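4.2 Trays, jumbles and the patterned surround

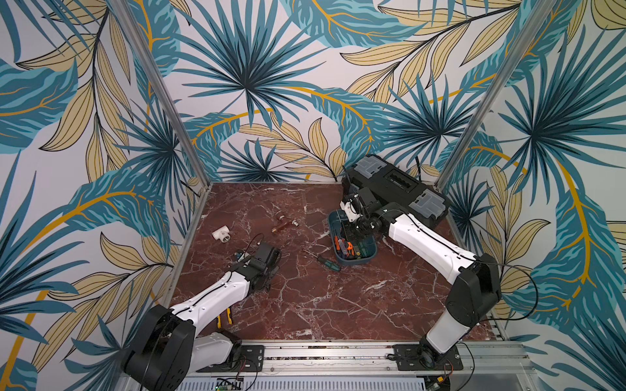

Figure 3. A dark blue tray of mixed tools on the marble top, with a black toolbox case behind it and leaf wallpaper on the three walls.

Sorting studies tend to favour the tidy tray, in which every tool has its own slot and the only real question is whether people can read a label. Few sheds we have visited look like that. We therefore let the tray fill up as trays do, orange handles in among the rest, and left a yellow-handled tool on the marble, where tools of that sort generally end up.

The background deserves a word. Szewczyk (the second author) held that a plain grey surround flatters any storage scheme, and chose fan palms and banana leaves against off-white, over a dark reddish-brown top with white veins. The first author's objections were noted in February and have not been revisited.

Of the 1000 put-away decisions collected under the Nultis protocol, 746 sent the item to the tray and the remainder to the toolbox. Participants explained this with some dignity. The toolbox was "for proper things", a class that nobody could define and that excluded pliers. Small electronic parts with a cable attached fared worst: people picked them up, considered them, and put them down again a little further to the left.

Handle colour was the cue mentioned most often, well ahead of size or use. One participant sorted entirely by orange and not orange, and finished early. We return to her in Section 5, where the Billari scoring rule treats her rather unkindly.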